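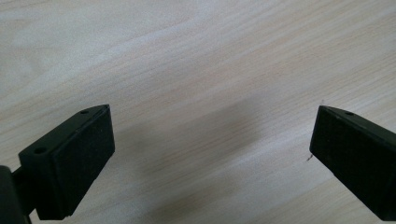 A pale top shows everything and forgives nothing, according to one reader in Urnosham, who wrote in October to say we should have bought the dark one and saved ourselves the bother. She may be right. I still went with the light one.

Buditz table, first look
Posted 26/07/2019, reader's remark added later

The Buditz cost us 475 with delivery from the Berkville shop. The leaflet calls the colour "calm". I'd call it beige, going on cream, with faint streaks of grain that waver a bit as they run. Some are nearly white, some closer to tan. Where the light catches it the grain all but washes out, and in shadow the wood goes greyish, so I wouldn't trust any colour chart — ask for a sample and carry it round the house.

The leaflet also promises 20 minutes to put together. It took us 6 evenings, though one of those went on finding the right key.

I'm not convinced by the care advice either. Oil it every 14 days, it says, with their own oil, naturally. Solheim sell a similar table and tell you to wipe it with a cloth and leave it be. I know which I'll be doing.

Size: seats four, or six if they like each other.
Legs: still one short felt pad, shop informed.
Verdict: ask me after the winter.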